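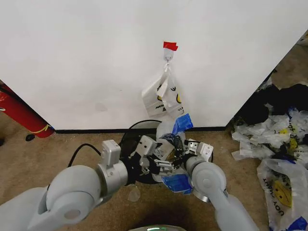
Is my smaller, cleaner demo set really worse, or am I fooling myself?

Posted by Maricica Ilie, 23rd October

Hi all, long-time reader, second post (the first was about cable chafing, thank you to everyone who helped with that!). I've got a result I don't quite believe and I'd like someone to poke holes in it before I show it to my supervisor.

The task is bin lining. Two arms, one round bin on the carpet, carrier bags on a stick-on hook on the wall just above it. The policy has to get a bag, open it up and get it over the rim. It's plain imitation learning from teleoperated demos, head camera plus both wrists, nothing clever going on in the model.

I collected 1548 demos between April and now. A lot of them are messy. I was learning to drive the thing as I went, so there are dropped bags, second goes at a grip, long pauses where I'm trying to work out which layer of plastic I've got hold of. So I sat down and threw out everything with a fumble in it, which left me with 810. I trained one policy on the lot and one on the clean ones, same settings, same number of steps.

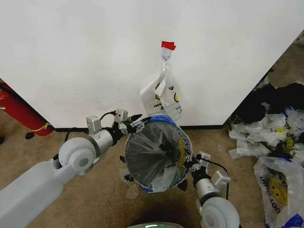
Both grippers on the rim with a bag stretched over it.

I expected the clean set to win, or at least to draw. It lost, and by more than I can easily shrug off. 50 trials per policy, and the clean one looks lovely right up to the moment the plastic slips, and then it just sort of carries on as though it was still holding something. The one trained on everything is slower and uglier but it goes back for another try quite often.

The thing that worries me is how I scored it. I stopped the clock on any trial where I could see it had gone wrong, and I'm fairly sure I was more patient with the ugly policy – it always looked as if it was about to do something. Also I ran all the trials for one policy first and all the trials for the other one afterwards, which I now gather is a sin. 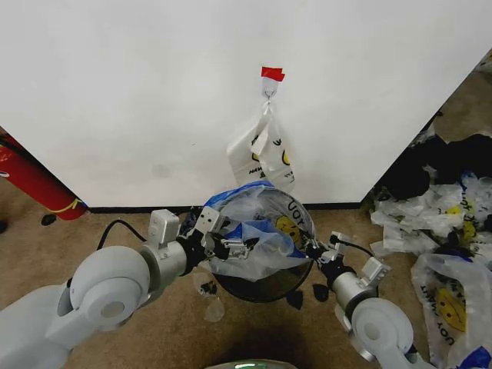 So I suppose I have two things to ask. Does it make sense that fumbles in the training data would help this much with thin bags? And how much of my result do I have to throw away and redo?

Agbeko

Yes to the first bit, makes complete sense to me. If you delete every demo with a slip in it then the policy has never seen what the world looks like after a slip. Your clean set says that bags never come off grippers. Bags come off grippers all the time!

I'd stop thinking of them as clean and messy, though. A demo where you drop the bag, go back and finish is worth gold. A demo where you drop it and sit there for ages thinking is mostly teaching it to sit there. Trim the pauses and keep the recoveries. We did this with tea towels at Vunmont and it was the single best afternoon's work of the whole project (tedious, mind you, bring biscuits).

One more niggle. You've changed two things at once, the quality and the amount. Train a third policy on 810 demos picked at random from the full lot. If that one also loses to the big set then part of your gap is simply having less data.

vurnis

just use more data lol. also put it on a proper table, carpet is a nightmare

Trilari

Agree with Agbeko on the random 810, do that first.

On the scoring, I'm afraid I would redo the trials, yes. It's less painful than it sounds. Pick a fixed time limit before you start and let every trial run until it's up, however hopeless it looks. Shuffle the order so the policies are mixed together, and get somebody else to load the checkpoints so you don't know which one you're watching. Write down what counts as done as well. Is it any part of the bag over the rim, or all the way round? I've changed my mind about that halfway through a set before now and had to bin the lot (sorry).

I'd score in stages too – bag gripped, bag open, bag on the rim – and note any regrasp. Your claim is about recovery, and a single pass or fail at the end hides that.

Do you move the bin and the bags between trials, or does everything go back to the same place?

Maricica Ilie

Thank you, this is brilliant, even the carpet comment. The random 810 is so obvious now you've said it. 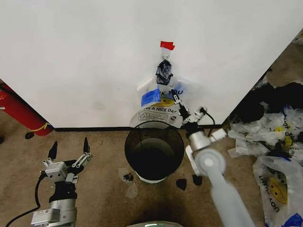
To answer Trilari, the bin gets nudged by hand every time but the hook stays put, with a bit of red tape above it as my marker, and I've never moved it. I hadn't thought of that as a problem until you asked. I'll add a second hook position for half of the new trials and report them separately.

Going with a limit of 57 seconds, which covers my own slowest decent demo. My labmate has agreed to load the checkpoints and keep a straight face. I'll post the stage scores in here when they're done, probably with another question attached.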